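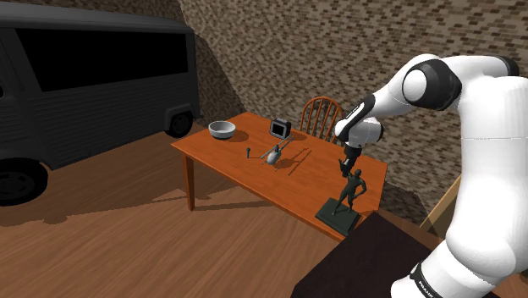

A robot arm over a table, in a world made by computer.

How do you teach a robot to move a statue?

Imagine that you must explain to a friend how to tie a shoe, but you may use only words. It is difficult! It is much easier to say "look at me" and do it slowly. With robots we have the same problem. To write every small movement as a computer program takes very long. So people often show the robot the task instead. This is called a demonstration.

There are two usual ways to do it.

The first way is by hand. A person holds the robot's arm and guides it gently, like a dance teacher guides the arm of a student. The motors become soft and let the arm follow. In every joint there is a sensor, and it remembers how much the joint has turned. Later the robot can repeat the same path.

The second way is by remote control. The person sits at a desk and moves a small controller, and the arm copies the movement. This way also works when there is no real arm at all! The arm in our picture exists only inside a computer. Such a pretend world is called a simulation. It has a table, a bowl, a toy helicopter and even a van standing near the table. In a simulation you can put a van in the room and no floor gets scratched.

Look at the dark gripper at the end of the arm. The gripper is the robot's hand. It points down, very near to the raised arm of the green-black statue. For the person with the controller such a place is tricky. A thin arm is easy to miss, and if you push a statue from the side, it can fall over.

In the Pleketti project, at the Stidville learning lab, one task is shown 200 times. Each time the objects stand in a little different place. Why so many? If the robot sees only one demonstration, it learns only one path - and when the statue is moved a bit, the gripper closes on air. After many demonstrations the computer begins to find what is the same in all of them: go to the statue, close the gripper, lift.

Mistakes are useful too. When the person misses and then corrects the movement, the robot can learn how to correct itself.

Try it at home

Ask a friend to close their eyes and be the robot. Hold their wrist and guide their hand to a plastic cup, 10 times, and move the cup a little after each turn. Then let go and see if your robot can find the cup alone.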